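**Flevell Class 4** is what most people call the diesel shunter built by Priseo for the Flevell branch, and I've been keeping this article going for longer than I care to admit. It's a small four-axle switcher (shunter if you grew up on imported magazines, like I did) that spent most of its life shoving grain hoppers and tank cars between the Flevell yard and the Estis mill.

## Origins

Priseo wanted a cheap locomotive for industrial customers who couldn't justify a full road unit. The frame came from an older design, the cab was new, and the engine was a plain inline diesel that any truck mechanic could get along with. Top speed was geared way down, so nobody was going to set records with it, but it pulled like a mule!

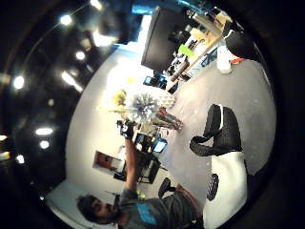

One reader wrote in to object to the mule line, saying the early units slipped badly on wet rail until the sanders were moved closer to the lead wheels. Fair point, and I've since found the same complaint in a Priseo service bulletin. The change was made on the fifth unit and then fitted to the earlier ones at the Jeon shops.

## Numbers and variants

Priseo built roughly 100 of them, counting the export batch. There were two main types:

- **4A**: the original, with the tall exhaust stack and the single headlight
- **4B**: lower hood, bigger fuel tank, and a much nicer seat (crews really did care about the seat)

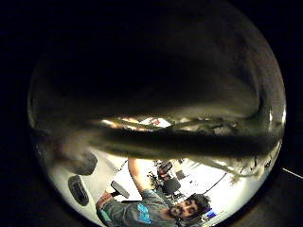
The 4B also got a revised brake stand, and that's the easiest way to tell the two apart from inside the cab, where a lot of the outside clues disappear. Outside, go by the hood height. Don't go by the paint, as Jeon repainted everything in the same dull orange no matter what it was.

## Unit 215

The one everybody asks me about is 215. It started out as a 4A, got hit by a runaway hopper at the Estis mill, and came back from Jeon with a 4B hood on a 4A frame. I love this thing. It has the wrong handrails, the wrong stack, and a horn off some road engine that was being scrapped.
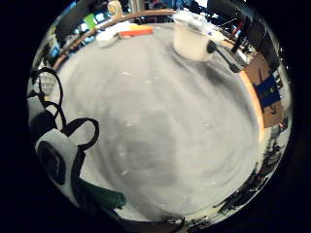 It stayed on the mill job for another 5 years after the rebuild, mostly on the night turn, and then went to the Flevell yard as the spare. The horn went with it, to the annoyance of the houses along the north side.

## Retirement

The mill switched to trucks and the branch closed the following March. Most of the class was cut up at Jeon, though a few were sold to quarries, and I'm still trying to pin down which ones. The builder's plates were often swapped, so check the number stamped on the frame behind the rear step.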